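Unit 6. Shared stations: line transfer and the people next to it

Reading for this unit: the Covent case packet, parts 1 and 2. Bring the task table from Unit 5.

6.1 Background

The Hivmont plant packs small electrical parts for building suppliers. Until the change studied in this unit, transfer between the belt and the trays was manual. Each station had two operators, one at each end of the belt, and a shift moved 135 trays per station. The work was light but repetitive, and most complaints logged by the site nurse concerned the wrist and shoulder.

The replacement is a two-arm station. Both arms work over one belt, each with a two-finger gripper, and both can reach the middle. The integrator, Prikero, tested the layout on a short bench conveyor before any line equipment was moved.

6.2 Division of work

In a two-arm layout the belt is a shared zone. One arm may enter the middle only when the other has released it. Operators who had worked in pairs did this by eye and by talking. The station does it with a software lock, and the lock adds a wait of 2 seconds whenever both arms request the zone together. Over a shift this wait matters more than arm speed.

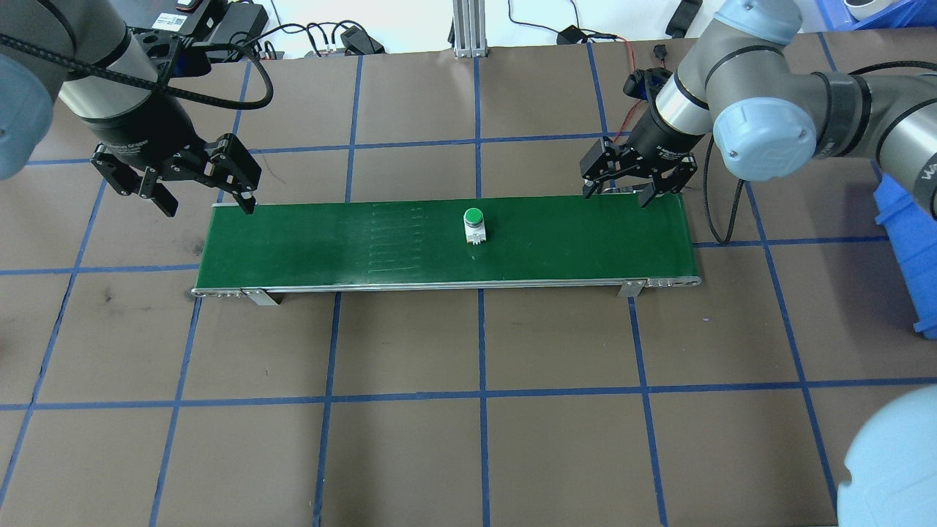
Part presentation is the second limit. A person picks up a part that has tipped over without noticing that anything was wrong. A parallel gripper needs the part upright, or needs a separate routine for each way it can lie. At Hivmont, 91 percent of stops in the first month were cleared by hand in under a minute, and nearly all of them were tipped or doubled parts.

6.3 What changed for the operators

Lifting and reaching went down. Walking went up - one operator now covers four stations. The job title stayed the same until the Magalhães review, which found that the written task list no longer matched the work. Clearing stops, checking finger wear and logging faults were all being done, but none of them was in the pay grade.

Training was set at 200 minutes per person. Operators asked for more time on restart after a stop, and less on menus they never open. The second training round, in February, was changed to suit.

Note that the trays-per-shift figure is no longer a measure of one person's effort. Supervisors kept using it for several weeks - see the packet, part 2, for the grievance that followed.

6.4 For the next session

Using your Unit 5 table, mark each manual transfer task as removed, kept or changed. Add any task that did not exist before the station. Write one paragraph on who should have the authority to stop both arms, and from where. Keep it under one page.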